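3.2 儿童阅读角墙面图案与取书行为

已有研究多关注书架高度与照明，对墙面图案的讨论较少。本节考察家庭与社区阅读角中，墙纸图案的密度是否影响儿童在书架前的停留时间。样本来自Trundby社区的75户家庭，墙面按图案分为素色、小碎花和大型果实三类。大型果实类以粉色底、红色草莓图案为主，间有白色小花。
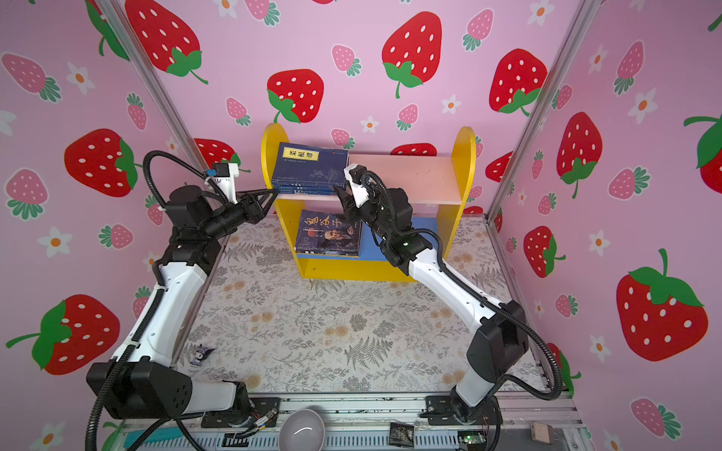
访谈由Khoa Đỗ主持，每户4次，时间定在星期三下午四点以后。家长填写Premesix阅读习惯量表，满分100分。量表原为学龄儿童设计，本文删去了与课堂作业有关的条目，其余条目的措辞未作改动。两户家庭在九月搬离，其数据保留至搬离前一次访谈。

结果显示，素色组与小碎花组的停留时间没有明显差别。大型果实组的儿童首次进入阅读角时停留较久，到第三次访谈时差别已经消失。近500条取书记录中，多数取自下层搁板，三组情况一致。平放的书封面朝上，年龄较小的儿童多凭封面人物或颜色选书，较少辨认书名。成人读物混放时也有同样的倾向，例如封面印有老者肖像的《鬼谷子》（图3）。 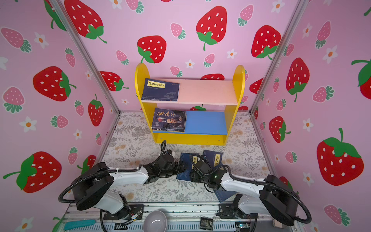 Fuletti学院 儿童阅读与居住环境研究组
图3 草莓图案墙纸前的黄色儿童书架，下层左侧为《鬼谷子》

书脊朝外的摆放方式在各组中都较常见，家长认为这样便于收纳。Ung量表的补充测量也未发现墙面类型与阅读兴趣之间存在稳定关系。需要说明的是，本次调查未记录房间朝向，傍晚光线对图案观感的影响无法排除。搁板高度与取书次数的关系见3.3节。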